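“十八分钟搞定一间客房”？Clorik的床垫落地方案引来不少疑问

2024年7月8日

家居整理公司Clorik上周在Pirside推出一项名为“落地客房”的上门服务，宣称只要18分钟，就能把堆满杂物的小房间变成可以过夜的客房。服务内容写得很简单：一张薄床垫直接铺在地上，靠一侧摆一块矮床头板，房间里原有的纸箱归拢靠墙。每间收费892元，床垫和床头板由公司提供，杂物由住户自己决定去留。

宣传册把它叫做“轻住宿”。在记者看来，这个词还需要再解释一下，至少目前的材料没有说清楚，它和一张打地铺的床垫有多大差别。

Clorik的项目负责人Mererid James在介绍会上表示，许多家庭的次卧一年只住几晚，专门买一张床架并不划算，平时还占着地方。她说，床垫落地之后房间显得宽敞，床头板则让人“一进门就知道这里是睡觉的地方”。被问到客人起身时是否方便，她回答说，公司建议住户“按照客人的情况自行判断”。宣传册里没有这句建议。

892元里各项分别是多少，公司没有拆开报价。记者在介绍会后索要明细，得到的答复是“整体定价”，上门、搬动、铺设和用品都算在里面。床垫的厚度、填充物和床头板的木料，在对外的资料中也都没有写明。Mererid James说，正式的规格表会在10月之前补上。服务已经开始接单，规格表要等到秋天，这个次序多少让人觉得奇怪。

首批体验者之一Manee Suksawat住在Pirside北面的一栋旧公寓里。她家的次卧过去三年一直当储物间用，口罩、旧被子、换季鞋子和没拆封的小家电都往里放。她说，铺好之后确实比以前像样，母亲来住了2晚，没有抱怨。不过她也提到，母亲第二天早上是扶着床头板站起来的，那块板子没有固定在墙上，当时晃了一下。

“我后来自己拿了两块防滑垫塞在下面，”她说，“这个钱他们没有出。”

Clorik方面回应称，床头板属于装饰件，不建议用作扶手。这一点同样没有出现在宣传册上。记者翻到最后一页，只看到一行小字，写着“请正确使用本产品”。至于怎样才算正确，没有下文。

纸箱的处理是另一个争议所在。按照Clorik的说法，上门人员不会替住户丢东西，只负责把箱子集中到墙边，“尽量立放，减少占地”。公司认为这能在短时间内腾出地面。批评者则认为，杂物换了个姿势，数量一件没有少，住户花钱买到的只是几个小时的整齐。

独立收纳顾问Hanne Kinnunen就是批评者之一。她在Bisholm做入户整理多年，对“18分钟”这个数字尤其不买账。她说，光是跟住户商量一箱东西还要不要，往往就不止这点时间；能在18分钟内做完的，只能是搬动，谈不上整理。她还提醒，疫情期间囤下来的防护用品眼下仍然是许多家庭储物间里的大件，外箱结实，个头也大，主人又总觉得“说不定哪天还用得上”，于是一路从玄关搬到阳台，再从阳台搬进次卧。

她的做法是先看箱子侧面的生产日期和包装上的有效期，再谈放在哪里。过了期的口罩不该继续当防护用品留着，没过期的可以拆成小份，放到容易拿到的地方，大箱子随即压平。她说，如果只看房间照片，一只印着产品说明的原装大箱靠在床垫边上，谁也判断不出里面还装着原来的东西，还是早就改装了毛衣。

对此，Mererid James没有否认。她说箱子里装什么是住户的隐私，上门人员不会打开，也不会在外面另贴标签。记者问，那住户半年后怎么知道哪个箱子装了什么，她笑了笑，说可以加购标签服务。加购价格暂未公布。

床垫直接贴地也有人担心返潮。Pirside靠水，一楼和背阴的房间到了夏天容易闷，当地人大多有过掀开褥子发现底下发潮的经历。Clorik在问答页上给出的建议是“定期竖起通风”，却没有说多久一次，也没有说竖起来的时候该靠在哪里。对于本来就靠墙堆着箱子的小房间，后一个问题恐怕比前一个更难办。 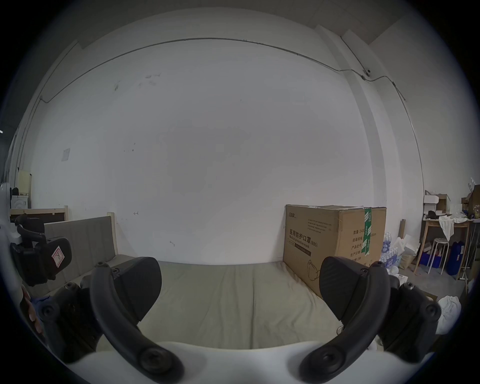

家具零售商Pumphrey的门店主管Nia Meredith对这项服务的评价相对温和。她认为，低矮的浅色木框床头板配灰米色软包，近两年在小户型里确实好卖，颜色不挑房间，跟同色系的薄床垫摆在一起也不难看。但她也说，店里卖这类床头板时，通常会问清楚顾客打算配什么样的床，“单独配一张薄垫子的，我们会多问一句”。她不愿评论892元是否偏贵，只说顾客最好先弄清楚，服务结束后床垫和床头板归谁。

这个问题问得有道理。记者核对了Clorik提供的服务条款，其中一处写的是“赠送”，另一处写的是“配套使用”，关于退换的段落又提到公司“保留回收权利”。三种说法放在同一份文件里，客服的解释是“以最新版本为准”。记者请对方发来最新版本，截至发稿，收到的仍是原来那一份。

公司公布的数据也经不起细看。Clorik称，试运行期间共完成26间房，“满意度很高”。至于满意度怎样得来，由谁填写，有多少人没有填写，公司均未说明。Manee Suksawat说，她收到过一条请她打分的短信，时间是铺设当天下午，那时还没有人在那张床垫上睡过。

“我给了满分，”她说，“地面露出来了，我当时挺高兴的。现在再问我，可能会扣一点。”

Pirside居民Mali Craddock考虑过下单，最后还是自己动手。她把次卧里的纸箱拆了大半，旧床垫从柜顶拿下来铺好，没有买床头板。整件事花了她一个周末，其中多数时间用来翻箱子，翻出两床忘了的毯子和一袋来路不明的充电线。她承认房间没有宣传册上好看，枕头会往墙缝里滑，来住的外甥也抱怨早上脚边太亮。

她说，真正让她打消念头的是预约电话。她问上门的人能不能顺便把不要的纸箱带下楼，对方说不在服务范围之内，但可以帮她摆得整齐一点。

Clorik表示，下一阶段会把服务推广到Bisholm，并考虑增加一款可折叠的床架，供不习惯睡地面的客人选用。床架的价格、尺寸以及是否仍能在18分钟内装好，公司称还在测试。已经下单的住户能否补差价换成床架，Mererid James说需要再研究。

目前，预约页面仍在开放，页面顶部的宣传语没有改动。打算下单的住户，可以先向客服索取书面的物品归属说明，并量一量房间里除去箱子之后还剩多大的地面。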